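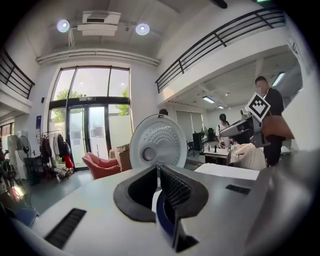 I have come around, slowly and against my upbringing, to the belief that a big room ought to have one comfortable chair in it, and that the chair ought to be close to the front door. I don't mean a bench, and I don't mean a row of plastic seats bolted together like the ones at the bus station in Wamitz, where I spent a good share of my twenties. I mean a real armchair with upholstery and arms, the sort you sink into with your coat still on.

Ours is pink. I mention the color first because everybody else does. It sits in front of the glass doors with cardboard boxes stacked up next to it, and in the years I have been coming and going from our hall I have heard five different proposals for getting rid of it. It doesn't go with anything, people say, and I have to grant them that (what would it go with? the walls are white, the railings upstairs are black, and the brightest thing for miles is the poster). It looks like it belongs in somebody's aunt's front room. Well, yes! I had an aunt with a front room, and I can't remember ever wanting to leave it.

My friend Mathias Hauser takes the other side, and he takes it well, so let me be fair to him. Mathias fitted out shops for 14 years before he moved to Votar, and he thinks of an entrance as a kind of throat. Things go in, things go out, and whatever stands in the way is a mistake. He would have the armchair gone by lunchtime, the boxes gone by two, and the clothes rack wheeled off behind a door somewhere, along with the fan. He once drew me a plan of how it should look, on the back of a delivery slip, and I'll admit it was a handsome drawing. There was a great deal of floor in it.

But I've stood in rooms like his drawing and I never know what to do with myself in them. A tall room with a balcony is already a little grand. You come in out of the trees and the daylight, the ceiling goes up and up, and some part of you straightens its collar. I like that feeling for a minute or so. After that I want to see where people put their things down. I want a rack with somebody's red things on it, and a fan standing beside it, ready for the first sticky afternoon. I want to be able to tell that the place is used by people who get warm and tired and take deliveries.

The boxes are harder to defend, and I've gone back and forth. My mother would not have had a cardboard box in her hallway overnight, and I hear her every time I walk past ours. Still, I think boxes by the door are at least telling the truth. Something has come, or something is going, and it will be dealt with. Put them in a back room and in my experience they stay there until the tape dries out, and then you open one and find 2 dozen lampshades that were meant for a sale in April. By the door they nag at you. I would only ask that they be stacked neatly and kept clear of the way out, and on that point Mathias and I shake hands.

As for the chair, I've noticed over time who sits in it. It's the person waiting for a ride, and the father who arrived early and doesn't want to walk in on whatever is happening, and once a courier with a bad knee who stayed long enough to tell me about all of his grandchildren. None of these people would have come further into the room. A shy person will not cross a big bright floor to find a seat, but will very gladly take one that's already there next to the door, with the trees to look at and an easy escape.

I told Mathias this, and he said I could get the same result with a nice plain stool. I suppose he may be right about the courier. But I've never seen anybody fall asleep on a stool, and I have seen it happen twice in the pink armchair, once to me.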